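3.2 Folding of heavy garments

Jeans were treated apart from shirts and towels. Denim holds a crease under its own weight, but the waistband and fly are thick and push the layers out of line. Of the 1,536 folds in the set, 100 were of jeans, coded by Dafis and Kneath using the Skenden scale. 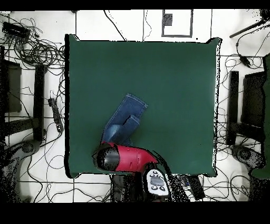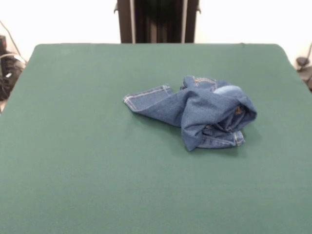

Figure 9. Blue denim jeans on a dark green surface.

A fold was scored as complete when both legs lay together and the hems met — small gaps at the cuff were allowed. Garments left in a heap scored zero, even where one leg was flat. Pairs on which the two coders differed were scored again in August, and the second score was used in Table 10.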